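Wulgate in winter, two nights and one open day

10th January. Written up fast before I forget it, train leaves in a bit.
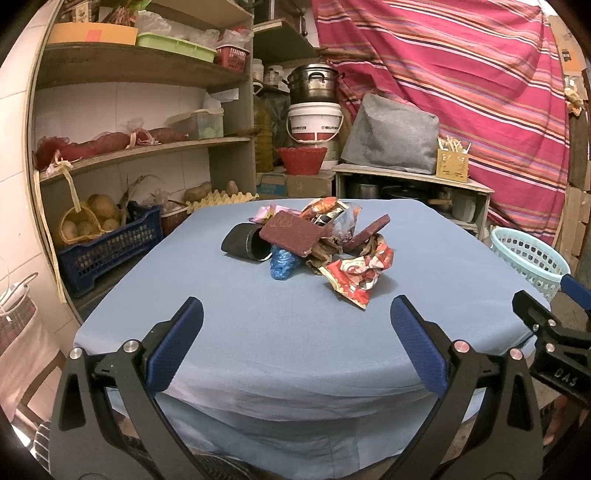
Odds and ends on the blue cloth.

Got in after dark. Wrong thing to do with Wulgate, the last stretch of the line runs right along the water and all I saw was my own face in the window. Do it in daylight if you can. Sit on the left going out.

Station is tiny. One platform, a waiting room with a heater, a machine for hot drinks that takes coins only. The hotel bus meets the late train but you have to ring ahead, and I hadn't. Walked it. Uphill, frozen slush, wheels of the case useless. Twenty minutes and I was sweating inside my coat.

Stayed at the Bininus. Big old spa hotel above the harbour, nine floors, built when coach parties were the whole business and still shaped like it. Long corridors, patterned carpet, a lobby you could land a plane in. They do an open day once every winter before the season picks up, when anyone can wander round the bits guests don't normaly see, and that was my reason for going. Room was on the sixth. Sea side, paid extra, worth it. Woke up to grey water, grey sky and a line of white on the hills over the bay. Stood there in the dressing gown far too long and nearly missed breakfast.

Breakfast: rice, grilled fish, pickles, a little pot of tofu over a flame, or eggs and toast if you ask the night before. Coffee weak. Fish excellent. Go early, the coach groups come down all at once and the queue for the rice goes back to the lifts.

The open day itself. You sign in at a desk by the gift shop, get a paper badge and a map, and join a group or don't. I joined one for the boiler house and did the rest alone.

Boiler house first. Best part by a mile. The spring comes up far too hot to sit in and has to be cooled before it goes anywhere near a guest, and they do it with long wooden channels under a roof, water just running back and forth until it's lost enough heat. No cold water added, they're very proud of that. The old pump is still there, a Bachmann, painted green, not used now but they turn it over by hand for visitors. Smell of eggs. Steam on everyone's glasses. The engineer talked for half an hour and could have done two. It's 369 steps down from the lobby if you don't take the service lift, he said, and he'd know. I took the lift.

Then the kitchens, through a window only. Fair enough. They can do 200 dinners in one sitting, each one carried up on trays, and there's a whole system of little trolleys on rails in the ceiling for getting them to the right floor. Reminded me of a toy train set. Quiet when I went past, one person slicing radish very, very thin.

Linen room, skip it. Banquet hall, worth a look for the painted screens, cranes and pine trees, a bit faded on the window side. Roof terrace closed for ice. Shame, that's the view on all the postcards.

Lunch was not at the hotel. Went down to the harbour, to a place with no name I could read and a curtain over the door. Crab soup, rice, tea. Steamed-up windows, radio on, everyone in boots. Cheaper than one drink in the hotel bar and the best thing I ate all trip. It's the third door along from the ice store if you're looking.

Afternoon I walked out to Zirkora point. There's a path from the end of the sea wall, signposted, flat at first then not. Lighthouse at the end, locked, but you can stand in the lee of it. Wind like a slap. Fishing boats going back in one after the other, gulls all over them. Passed two people the whole way, both with proper walking poles, both looked at my shoes. Allow two hours there and back, more if theres snow. The bus back only runs in summer, which the sign tells you when you get there and not before.

Back for the baths. Three of them, two inside and one out. The outside one is small and you should still pick it. Shoulders under, head freezing, bit of sleet coming down, the bay just about visible past the rail. Stayed till my fingers went. Water is salty, don't get it in your eyes. Bring a hair tie if you need one, desk charges for them. Men's and women's sides swap over in the evening so check the curtain before you go striding in.

Dinner in the room, lots of small dishes, too many for me. Yellowtail, turnip, something in a shell I didn't recognise and ate anyway. Slept like a log.

Second day mostly shopping. Morning market along the main street, smaller than in the warm months, perhaps half the pitches set up. Dried squid, salt, lacquer chopsticks, pickles in barrels. The lacquer is the thing to buy here. Proper bowls cost a lot but the chopsticks don't, and they wrap them nicely. Bargaining not done, don't try.

Few practical bits.

Trains: one every hour until early evening, then a gap of nearly two. Check the board, my printed timetable was wrong.

Money: harbour places and the market want cash. Machine in the post office worked with my card, the one at the station didn't.

Day visitors can use the Bininus baths up to mid afternoon, towel extra. Lockers are small, a rucksack won't go in.

Clothes: more than you think. Grips for your shoes if you own any.

Children: under 70 cm free on the harbour ferry, measured against a painted fish on the ticket office wall. Ferry wasn't running for me, too rough.

When to go. Everyone at the hotel said May, for the azaleas on the hill behind and the festival floats going through the streets. Rooms go months ahead for that and cost a good deal more. I'd go in winter again for the crab and the empty baths. Might do May as well if I can get a room, have asked them to send the dates.

Right, train's in.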